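Thread: holding a lunar orbiter's clock together between ground contacts. Notes from the Panari timing work, mostly for people who already do this for low Earth orbit and are wondering what changes.
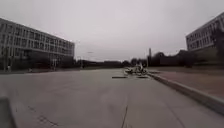
Paved area beside the long building, looking towards the trees.

1/ Panari is a small relay orbiter study. The payload needs to know the time against a ground reference to within a stated error at all points of the orbit, including the far side. The far side is the awkward part. No signal, no correction, the clock runs on its own.

2/ The term for this is holdover. You discipline an oscillator against a good reference while you can see one, then let it go and hope your model of its drift is good enough until you see the reference again.

3/ In low Earth orbit the gaps are short or absent, so most people buy an oscillator on its short-term figures and stop reading the data sheet there. For us the interesting part is further down the page: ageing, temperature sensitivity, and how repeatable each of those is after a power cycle.

4/ We have two candidates on the bench. One is an oven-controlled quartz unit, the other a small rubidium unit. I'll call them Q and R. I'm not naming suppliers, as neither has seen these results yet.

5/ Q draws less power once warm and is the lighter of the two. R ages more slowly but costs more in mass, power and warm-up time. None of this is news. The question was whether a decent software model could get Q close enough to R that we could fly Q.

6/ The model lives in a package called Gurkari. It's a Kalman filter with three clock states (phase, frequency, frequency drift) and one extra state for the temperature coefficient. The extra state is where most of the arguing has been.

7/ Why argue: temperature and ageing look very similar over a short stretch of data. If the filter sees the unit warming slowly, it can put the frequency change in either bin. During tracking you don't notice. In holdover the wrong bin keeps on growing after the temperature has levelled off.

8/ The usual fix is to give the filter a long enough run that the thermal cycle repeats several times. Ageing doesn't repeat, temperature does, and the two come apart. We use 10 full thermal cycles before we trust the coefficient. Fewer than that and the covariance looks fine while the estimate is still wandering.

9/ Test set-up. Oscillator in a vacuum chamber on a controlled base plate, compared with the lab reference through a phase comparator. The base plate follows the predicted orbit profile. We let the filter track, then cut the measurements for 49 minutes and record how far the predicted phase has moved from the true phase.

10/ The 49 minutes is the longest outage in the present orbit design with a bit of margin on it. If the orbit changes, the number changes, and so does everything after this post.

11/ First results were poor for both units, which pointed at the bench. The comparator's own temperature was feeding into the phase reading every time the air conditioning switched. We put the comparator in a foam box with a slow heater loop and the ripple went away.

12/ After that, Q with the three-state filter missed the target. Q with the temperature state met it on most runs. R met it on all runs with either filter.

13/ "Most runs" needs unpacking. The failures were all in the first part of the campaign, soon after the unit had been switched off and on again. Q comes back at a slightly different frequency and then retraces for hours. The drift state can't follow a curve of that shape and treats it as ageing.

14/ Options for retrace: never switch the unit off, inflate the process noise for a while after switch-on, or model the curve. We tried the second. It works, at the price of a worse holdover figure until the noise is wound back down. Modelling the curve needs a fit for each unit and I don't trust it to survive launch.

15/ Relativity, as someone always asks. A clock in lunar orbit runs at a different rate from one on the ground. Most of the offset is constant and comes straight out. There is also a periodic part that depends on how eccentric the orbit is. We compute that from the orbit solution and remove it before the filter sees anything.

16/ Don't let the filter soak it up as clock noise. It will do so quite happily, and your frequency state will then carry a once-per-orbit wobble that has nothing to do with the oscillator.

17/ On the link side, two-way transfer through the Christodoulou ground terminal is the baseline. Weak GPS sidelobe signals are a possible extra on the near side. The Bidetik receiver board can track them in simulation with a high-gain antenna, but the geometry is terrible: every satellite sits in nearly the same direction, so clock error and range error are hard to tell apart.

18/ For timing alone that's less bad than it sounds if the orbit is already known from ranging. You fix position and solve only for the clock. About 30 minutes of that before each outage was enough in simulation to settle the frequency state. I'd want to see it on hardware.

19/ Where it stands: Q stays in as long as the power budget lets us keep it on all the time. If the safe mode design has to shed the oscillator, we go to R and find the mass somewhere else. That decision sits with the power people and is due in April.

20/ Next on the bench is a run with 2 Q units side by side on the same base plate, to see how much of the temperature coefficient is common and how much belongs to each unit. Chamber time permitting. I'll add the plots to this thread when the run is finished.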